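Staff Profile: Tâm Diệp, Dining Services, Rimholm Residence

20 May 1999

Residents of Rimholm who take their meals in the main hall will know Tâm Diệp by sight, if not by name. Mrs. Diệp has managed the kitchen since the residence opened its second wing, and she agreed to speak with the newsletter between the lunch and supper services.

Mrs. Diệp came to institutional cooking by way of a hospital in Haltar, where she was first employed on the tray line. "I did not plan on it," she said. "I had trained as a bookkeeper. The hospital needed people in the mornings and I needed the hours." She remained there for eight years and left as assistant supervisor.

The Rimholm kitchen now prepares about 200 meals a day, of which 45 are modified in some way for diet or for texture. Mrs. Diệp considers these the most demanding part of the work. "A person on a soft diet still wants to know what he is eating," she said. "If it is carrots, it should taste of carrots. We season each thing separately, and we do not put it all in one bowl."

She was asked about the change in April from divided trays to individual plates, which some families had questioned on grounds of cost.

"The trays were easier for us, I will say that," she said. "They stack and they do not break. But residents told us at the spring meeting that they felt they were eating in a cafeteria. Several had kept house for fifty years. They wanted a plate."

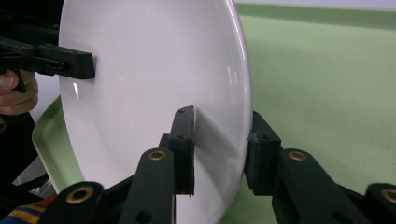 The new arrangement has required an additional half hour of washing after each meal, and the evening schedule was adjusted to allow for it. Mrs. Diệp reports that less food is being returned, particularly at supper, although she prefers to wait for the full quarter before drawing any conclusion. "Warm weather changes what people eat," she said. "I would like to see June first."

On the matter of menus, the kitchen works from a cycle of 28 days, reviewed twice a year with the dietitian. Requests may be placed in the box outside the hall. Mrs. Diệp reads all of them herself. The most frequent request this winter was for rice porridge with ginger, a dish she introduced from her own family's table and had expected to serve only once. It now appears every other week. Requests for liver and onions are divided – there were as many against as for.

Asked what she would change if the budget allowed, she named the delivery entrance, where the ramp is too steep for loaded carts, and a second oven.

Mrs. Diệp does not eat in the hall during service, but she makes a point of walking through it. "You learn more from the tables than from the forms," she said. "Somebody will always tell you about the soup."

Supper is served from 5:00. Guests of residents are welcome and should sign in at the front desk before noon.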